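Batimden 빨대 소분·충전 작업 데이터 카드

문서 버전: 29 Aug 2024
관리 명칭: Batimden
상위 묶음: Gisau 탁상 정리 작업 모음
배포 형식: 영상 클립, 클립별 주석 파일, 물품 목록표
언어: 한국어(주석 원문), 영어(라벨 키)

1. 개요

Batimden은 탁상 위에서 빨대를 꺼내고, 옮기고, 용기에 채우는 작업을 모은 자료이다. Gisau 묶음 가운데 가늘고 가벼운 소모품을 다루는 부분에 해당한다. 클립 수는 1000개이며, 클립 하나에 작업 구간 하나가 들어간다. 구간의 시작은 손이 물품에 처음 닿는 시점, 끝은 물품에서 두 손이 모두 떨어지는 시점으로 정한다. 손이 닿지 않은 채 대기하는 구간은 잘라냈다.

빨대를 대상으로 고른 이유는 세 가지 성질이 한 물품에 겹쳐 있기 때문이다. 단면이 원형이라 평평한 상판에서 구르고, 길이에 비해 무게가 작아 비닐에 잘 붙으며, 여러 개를 한꺼번에 쥐면 끝이 가지런하지 않다. 같은 묶음의 포크와 스푼 자료에서는 이런 문제가 거의 나타나지 않았다.

2. 물품과 배치

작업대는 광택이 있는 밝은색 상판이다. 조명이 상판에 반사되므로 투명한 물품의 윤곽은 위치에 따라 흐려진다. 주석 작업자는 투명 비닐과 투명 용기의 경계를 표시할 때 반사광을 경계로 잡지 않도록 한다. 판단이 어려우면 경계 대신 edge_uncertain 플래그를 단다.

빨대는 비닐봉지 또는 투명 용기에 담긴 상태로 다룬다. 봉지 작업의 기본 동작은 한 손으로 봉지 아래쪽을 잡고 다른 손으로 낱개를 다루는 것이다. 봉지를 쥔 손은 bag_hold, 낱개를 쥔 손은 single_pinch로 표기한다. 좌우는 작업하는 사람 기준이다.

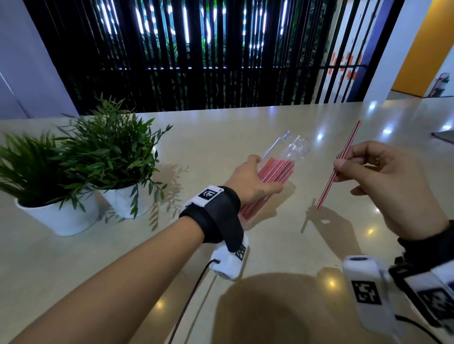

봉지 안의 빨대 다발과 봉지 자체는 별도 물체로 센다. 봉지 윗부분이 비어 구겨져 있어도 봉지 영역에 포함한다. 다발은 개별 빨대로 나누지 않고 straw_bundle 하나로 묶으며, 다발 밖으로 완전히 나온 것만 straw_single로 바꾼다. 끝만 나와 있는 빨대는 다발에 남긴다. 이 규칙은 Tijani 목록표 초판과 다르다. 초판에서는 절반 이상 나온 것을 낱개로 처리했는데, 비닐이 겹치면 절반을 가늠할 수 없어 폐기했다.

3. 용기 작업

용기에 채우는 작업은 클립 200개를 따로 묶어 jar_fill 하위 폴더에 두었다. 입구가 좁아질수록 마지막에 넣는 물품의 끝이 서로 걸리고, 이미 들어간 것까지 기울어진다. 따라서 충전 상태는 수량이 아니라 다발의 형태와 높이로 기록한다. 높이는 low, mid, high 세 단계이고 기준은 용기 몸통이다. 목 부분은 높이 계산에 넣지 않는다.

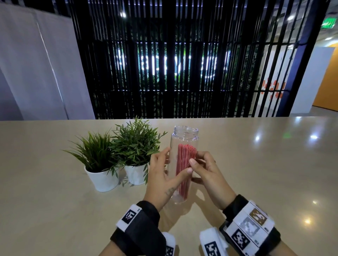

뚜껑 상태는 용기마다 필수 항목이다. 값은 lid_on, lid_off, lid_unknown 중 하나이며, 뚜껑이 화면 밖에 있어도 용기 입구가 확인되면 lid_off를 쓴다. 나사산이 있는 목이 그대로 드러나고 안쪽에 가는 빨간색 물품이 세로로 서 있는 투명 용기는 lid_off와 upright를 함께 단다. 다발의 위쪽 끝이 조금 벌어진 경우에는 fanned를 추가한다. 투명한 벽 너머로 비치는 손가락은 용기 안의 물체로 표시하지 않는다. 초기 주석에서 가장 잦았던 오류가 이것이며, 재검수에서 대부분 수정했다.

용기의 자세는 upright와 lying으로 나눈다. lying은 몸통 옆면이 상판에 닿은 상태를 말한다. 눕힌 용기에서는 입구 방향을 left, right, near, far의 조합으로 적는다. 뚜껑 쪽 끝이 보이면 그쪽을 입구 방향으로 본다. 자세가 구간 중간에 바뀌면 바뀐 시점을 posture_change에 기록하고 구간은 나누지 않는다.

낱개를 다루는 손은 물품이 용기에 닿기 전부터 표기한다. 접근 구간은 approach, 끝이 용기에 닿은 뒤는 contact이다. 반대쪽 손이 아무것도 쥐지 않고 상판 위에 펴져 있으면 idle_open으로 적는다. 용기를 누르거나 받치고 있으면 support를 쓴다. 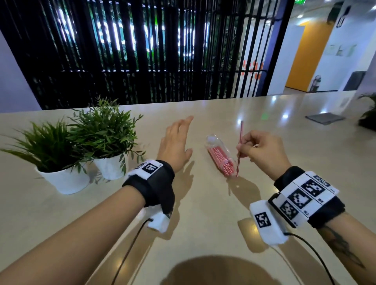
그림 3. 눕힌 투명 원통형 용기와 줄무늬 빨대 낱개. 오른손 single_pinch, 왼손 idle_open.

4. 배경 물체

탁상 왼쪽의 화분은 작업 대상이 아니다. 영역은 표시하되 상호작용 항목은 비워 둔다. 잎이 손을 가리는 경우 가려진 손에 occluded를 단다. 그림자는 물체로 표시하지 않는다. 상판 너머의 칸막이, 복도, 벽면도 주석 범위 밖이다.

5. 주석 파일

클립마다 텍스트 파일 하나가 있으며 필드는 다음 순서로 고정한다.

clip_id
task (bag_take, bag_return, jar_fill, jar_take)
container (bag, jar, none)
posture (upright, lying, na)
lid (lid_on, lid_off, lid_unknown, na)
fill_level (low, mid, high, na)
left_hand
right_hand
flags

봉지에는 posture와 lid를 적용하지 않고 na를 넣는다. 빈 필드는 허용하지 않는다. flags는 쉼표로 구분하며 순서는 무관하다. Kosis 변환 스크립트는 na와 빈 값을 다르게 읽으므로 옛 파일을 섞어 쓸 때는 먼저 빈 값을 na로 바꾼다.

6. 알려진 한계

빨대의 색과 무늬가 다양하지 않다. 다른 색의 빨대나 종이 포장된 낱개에 이 자료의 규칙을 그대로 적용한 결과는 확인하지 않았다. 투명 비닐의 영역은 주석자 간 차이가 크므로 면적 계산에 쓰지 않기를 권한다. 재검수 대상으로 뽑은 클립 40개에서는 봉지 윗부분의 경계가 가장 많이 어긋났다.

jar_fill의 fill_level은 용기 몸통에 대한 상대값이다. 크기가 다른 용기끼리 비교할 수 없다.

7. 변경 예정

November 배포본에서 클립 수를 2000개로 늘리고 bag_return 비중을 높인다. 필드 순서는 유지한다. edge_uncertain이 달린 클립은 별도 목록으로 분리하며, 기존 clip_id는 바꾸지 않는다.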